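June 14, 2026
by Thilini Siddiqui

Spent the morning arguing with a spreadsheet and the afternoon arguing with Fathima about the spreadsheet. She won both.

The question, for whoever reads this later (me, in April, writing the report and cursing): does the arm do better when it learns from tidy demonstrations or from sloppy ones? We have 2820 grasp attempts under the tidy policy and 3889 under the sloppy one. My money was on tidy. I like tidy. I alphabetize my tea.

Sloppy is ahead. It isn't a landslide, but it's the kind of gap you can't talk your way out of, and I tried for most of lunch. Fathima Patwary's theory is that the tidy demos never show the arm recovering from a bad approach, so when it comes in crooked it has no idea what to do and squeezes air with great confidence. I have coworkers like that. I may be one.

Then she found that attempt 2820 was logged twice, so it's 2819 -- and I had already sent the bigger number to Trellbridge. Wrote them a correction. Wrote it again with fewer apologies.

After that we went back to the produce set. Peppers are a nice test, being lumpy and shiny and never the same shape twice, and the arm has to take the one it was told to take. The prompt was "red pepper," with a yellow one and a green one lying there as temptation, plus the knotted roll and the plate.
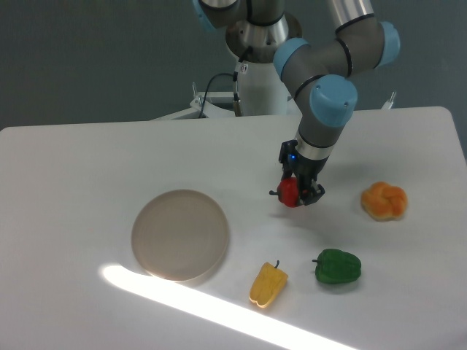
Evening, or what passes for it

Red pepper it was. I felt a pride out of all proportion to the achievement, given that a toddler can do this and will also tell you about it.

Fathima wants to hold the objects fixed and vary only the light, and I think she's right. A bright stripe falls across the table beside the plate and over part of the yellow pepper, and I can't swear the policy isn't learning the stripe. We agreed on 8 lighting setups. I wanted more. She asked who would be moving the lamps.

Also to do: rename the folders. One is called Losberg and neither of us knows why. Paul is the baseline, which confuses visitors.

Nerkier call moved again. Bought dinner. No peppers.

Contact: Thilini Siddiqui | © 2026 | Back to top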